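Progress report to the Nalteo fund
Project: Household handling, second period
Prepared by: Blažena Kováčik, project coordinator, Skokska

1. Open day in March

The main event of this period was the open day, which we promised in the work plan under task 2. We received 54 visitors between ten in the morning and four in the afternoon. Most of them came from home care services and from the two technical schools in the town. Your programme officer, Mr Šindelář, stayed for the morning part and has already sent us his remarks, for which we thank him.

The demonstration was led by Vendula Tóth. She showed how the gripper takes hold of clothes and bedding, first slowly and then at the normal working speed. We chose ordinary things from a home, as the visitors from the care services had asked for this when they registered. The questions were mostly about thick clothes – how hard the fingers press, and if a padded jacket keeps its shape after many repetitions. We could answer the first question well. For the second one we have no measurements yet.

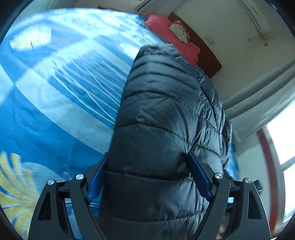
Gripper fingers at a quilted jacket on the bed.

After the demonstration the visitors could fill in a short paper form. Several people wrote that they would like to see the work with wet laundry. This is outside the present project, but we will mention it in the plan for next year.

2. Recordings

By the end of the period we had 415 recorded handling tasks, of the 1,000 agreed for the whole project. This is less than we planned. In January Ľudovít Ševčík was ill for three weeks and the sessions had to wait for him. From April he will have help from a student, and we expect to be back on schedule in June.

3. Costs

The open day was paid from the budget line for publicity. Printing was cheaper than expected, and transport was more expensive. The difference is small and we do not ask for a change of the budget. The invoice from Tichý for spare finger pads came late and will be in the next statement.

4. Next steps

Drahomíra Zeman will put the answers from the forms into one table and send it to you in April. A smaller visit is agreed with the care home Kurnano in May, for its staff only. We would be glad to know by then if Nalteo wishes to send somebody.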